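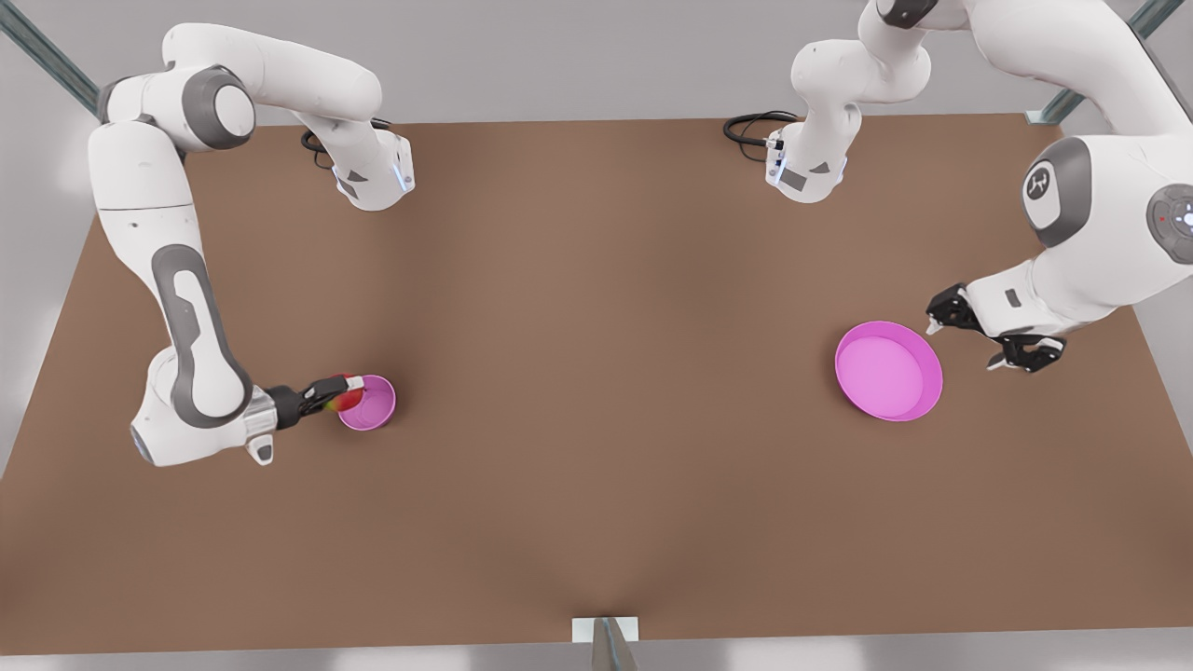
*Last modified: December 31, 2024*

## Service Charges at Carkton: What Owners Should Ask Before Renewal

Owners in the Carkton building have received the revised schedule of service charges, and several have written to me about it. I have held a unit on the sixth floor for 13 years and have read every schedule issued in that time. The remarks below are my own and do not represent the position of the managing agent, Grasine.

The principal change concerns the reserve contribution. Under the previous arrangement, each unit paid the same amount regardless of floor area. The new schedule divides the contribution by area, and a mid-sized unit will now pay 429 per quarter. Smaller units will pay less. Owners of the corner units should expect the largest increase, and they were given 21 days to respond in writing.
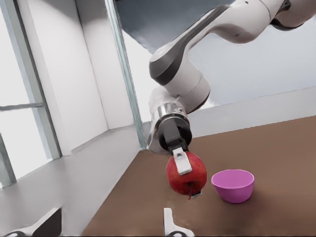 *Robotic arm with a red apple, computer rendering.*

Dymphna Fitzgerald, who owns two of the corner units, has asked whether the balconies were included in the measured area. The schedule does not say. I have put the same question to Grasine and was referred to the survey completed in June, a copy of which may be requested from the office. In my view the survey should have been attached to the schedule.

Tenants are affected as well. Where a lease passes service charges through to the tenant, the landlord must check the wording before billing the new amount. Irfan Setiawan's lease, which he kindly allowed me to read, fixes the charge for the full term — his landlord cannot recover the difference until renewal.

Owners who intend to object should quote their unit number and the line of the schedule in dispute. Letters go to the office on the ground floor.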